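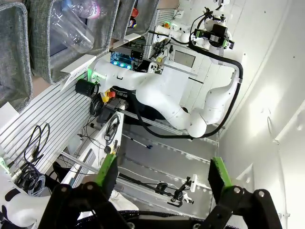

Equipment Review: Niniso Fabric Storage Bins and Wevmont Slatted Wall Panel

Last updated: November

This site uses cookies to remember your reading preferences. By continuing, you accept their use.

Prepared by the Shared Facilities Office, Pawlak Technical Center
Reviewers: Jadwiga Walczak and Osamu Koyama

Scope

The Office was asked to assess two storage products for wider purchase across the Center: the Niniso open-top fabric bin in gray, and the Wevmont slatted wall panel in white. Both were placed in a working room and left in ordinary daily use for 20 weeks. Staff received no special instruction beyond a one-page notice on labeling. The review covers fit, handling, appearance and upkeep. Fire rating and load certification are handled separately by the purchasing department and are outside its scope.

Niniso fabric bins

The Office acquired 16 bins. They arrive folded flat, with a separate base insert that must be pressed down firmly at the corners before the bin will stand square. Two staff members set up the full order in under an hour.

Set side by side on a shelf, the bins give a tidy front, and the gray is a sensible choice for a room where white surfaces and black cables already compete for attention. The open top is the main strength of the design. Items can be dropped in or taken out with one hand, and a person passing the shelf can see at a glance whether a bin holds anything. In practice the bins collected whatever was nearest: a plastic bottle, a clear cup, small parts on their way to some other place. Reviewers regard this as a matter of room discipline, although an open bin does invite it. Departments that need to keep drinks containers apart from supplies should assign one bin to the purpose and mark it.

The fabric walls are soft. A bin that is half full keeps its shape well enough. An empty one tends to lean inward over time, and tall items are apt to stick out over the rim. Dust settles readily on the upper edge and is best removed with a lint roller. A damp cloth left faint marks on 2 of the bins, which faded but did not disappear.

The bins have no label holder. The Office used plain white cards fixed to the shelf edge, and this worked better than expected. A card on the shelf stays in place when the bin is carried off, so the bin usually finds its way back. The drawback is that a card does not travel with the contents. Lech Stępień, who maintains the room inventory, has requested that each bin also carry a number on its base.

Wevmont slatted wall panel

The panel has horizontal grooves along its full width and accepts slide-in hooks at any point. Installation was carried out by Takeshi Furukawa and required no unusual tools, though the first row must be set level with care. Any error is repeated in every groove above it.

Its most successful use has been for cables. Coiled and bundled cables hang clear of the floor and the worktop, and black cables are easy to pick out against the white surface. Before installation these items were kept in a deep drawer, and retrieving one commonly meant removing several. Bundles should be tied before hanging. Loose ends slip off the shorter hooks and trail down the wall.

Two reservations are recorded. The grooves collect dust and need a narrow brush. Hooks supplied with the panel are also rather short, and a thick coil takes up the whole of one. Longer hooks are sold by Grillside and fit without modification, but they add to the cost and should be budgeted from the outset.

Inventory results

At the close of the period, Leokadia Domański checked the room against its list of 143 loose items. All but a handful were in the assigned bin or on the assigned hook. No comparable check was made before the new storage was installed, and the result should be read with that in mind.

Recommendation

The Wevmont panel is recommended for purchase, with longer hooks. The Niniso bins are recommended for light supplies on open shelving, subject to the numbering described above. They are not recommended for hand tools, liquids or anything with a sharp edge. Departments wishing to order either product should send shelf and wall measurements to the Shared Facilities Office before submitting a request.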